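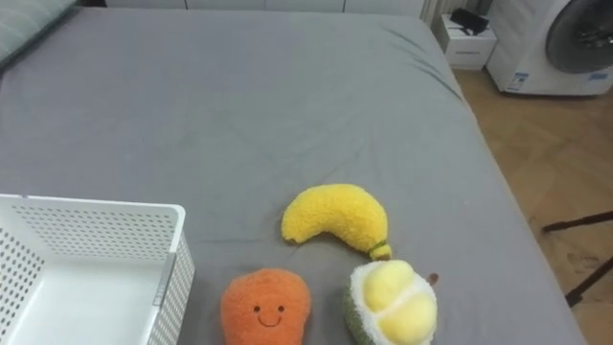 Figure 6.1 A made bed with a gray fitted sheet and a pillow at the head.

Chapter 6
Linens and Laundry in Lodging Operations

Learning Objectives
After studying this chapter, the student should be able to:
Define par level and calculate the par requirement for a small property.
Describe the stages through which a sheet passes between the guest room and the linen shelf.
Compare an on-premises laundry with a contract service.
Identify the main causes of linen loss.

Key Terms
par level, fitted sheet, flat sheet, mattress pad, thread count, soil sorting, discard rate, linen rental

6.1 The Place of Linen in the Operating Budget

Linen is among the larger recurring costs of a lodging property, and it is one of the few that every guest touches directly. A guest may overlook a worn carpet in a hallway but will notice a stain or a thin spot on a sheet. For this reason the purchase, care, and retirement of linen are treated as a single management responsibility, usually assigned to the executive housekeeper.

The discussion in this chapter follows the Miranda, a seaside hotel in Pakness with 60 guest beds. The hotel does its own washing, although it used a contract service, Linedance, for several years and still sends its table linen there. Comparisons between the two arrangements appear in Section 6.4.

6.2 Par Levels

A par is the quantity of linen needed to dress every bed in the property once. Properties that wash their own linen commonly hold between three and five par. One par is on the beds, one is in the laundry, and one is on the shelf - the remainder covers damage, late loads, and periods of heavy occupancy.

At the Miranda, one par of fitted sheets is 60. The hotel holds five par, or 300 fitted sheets, at the start of each season. A physical inventory taken on 2022-03-09 found 47 fewer than this number. Most of the shortage was traced to sheets that had been cut up for cleaning cloths without being entered in the discard record.

Fitted and flat sheets are counted separately. A fitted sheet must match the depth of the mattress as well as its length and width, and a property that replaces its mattresses may find that its existing stock no longer stays in place at the corners. The purchasing file should therefore record mattress depth for each room type.

6.3 Color and Fabric

White remains the usual choice in large hotels, as it can be bleached and replaced from any supplier. Colored sheets hide light wear and allow rooms or bed sizes to be told apart on the shelf, but they fade at different rates and should be bought and retired in sets. Blended fabrics dry faster and crease less than cotton. Cotton is generally preferred by guests in warm weather, and the Miranda changes to it before August.

Mattress pads and protectors belong in the same inventory. The hotel uses Protura covers on 54 of its beds and quilted pads on the others. Both are removed and washed on a fixed schedule, and at once if soiled - their condition is checked each time the bed is stripped.

Review Before Continuing
Before reading Section 6.4, calculate the number of fitted sheets the Miranda would hold at four par, and state what effect this reduction might have during its busiest month.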